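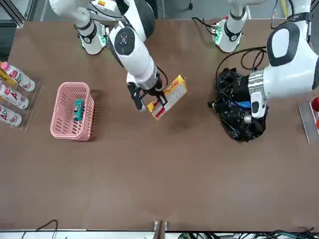 Janaka Munshi wrote:
Disagree with the wording of rule 4. "All cables must be secured" means something different to every shift. At Hadport we had it on the wall for a year and people would tape down the one cable they tripped on last and call it done. Write down where the cable has to be and someone can check it.

gfraser wrote:
Fair. What would you put?

Janaka Munshi wrote:
"No loose cable on the table surface inside the reach of either arm, with both arms at full extension." You can test that with the arms in manual at slow speed before the first run.

shona_mc wrote:
That rules out most two-arm tables I have worked on, including ones with a perfectly good record. The base cables have to come out somewhere, and on a lot of benches the only way out is across the top. I would accept a cable on the surface if it has strain relief and enough slack for the full range of the wrist. Slack is the part people get wrong. Too little and you pull a connector, too much and it ends up in the work.

Bags are worse than cables in my opinion. Black bag, black wire, black tabletop accessories. The operator can't tell which one the fingers are about to close on.

surachet.j wrote:
We had that at Olon in December. Gripper closed on a bag and a sensor lead together and pulled both. No injury, 2 hours down, 133 dollars for the lead. After that we added a line to the sheet: bags and wires do not share the same half of the table. It gets followed most days.

gfraser wrote:
Adding Surachet's line as 4b. Next one is rule 6, bare boards. Current draft says "Circuit boards go in a conductive tray." Objections?

maelle_p wrote:
Yes. If the board is a sorting prop that will never be powered again, a plastic basket is fine and I don't want to write people up for it. If it is a live part then the tray is required, and so is a ground on the gripper fingers, which your draft leaves out. Split the rule in two.

shona_mc wrote:
I would not split it. Once you allow scrap boards in ordinary plastic, good boards end up there too. One rule, one tray.

maelle_p wrote:
Then mark the scrap boards. A dot of paint takes a second. I have seen sites drop a whole rule sheet over one line that made no sense for their work.

Janaka Munshi wrote:
With Maëlle on this. Tsang does the paint dot and I have not heard complaints.

shona_mc wrote:
Still no from me, but put it to a vote.

surachet.j wrote:
Question on rule 7, indicator lights. The draft says "Do not reach in while the light is green." On our arms green means powered and ready, and it stays green when the arm is paused. On the Skovurora line green means safe to enter. Same color, opposite instruction. Whoever moves between the two is going to get hurt.

gfraser wrote:
Good catch. New text for 7: "Do not reach in unless the stop is pressed and you pressed it yourself. Do not go by the light." Any site that wants to explain its colors can do that on its own sheet.

Janaka Munshi wrote:
Yes to that.

maelle_p wrote:
Yes. Can we also get "both arms" in there? People stop the one they are working next to and forget the other.

gfraser wrote:
Done. Draft 2 goes up tonight with 4, 4b and 7 changed. Rule 6 stays open until I hear from the other sites.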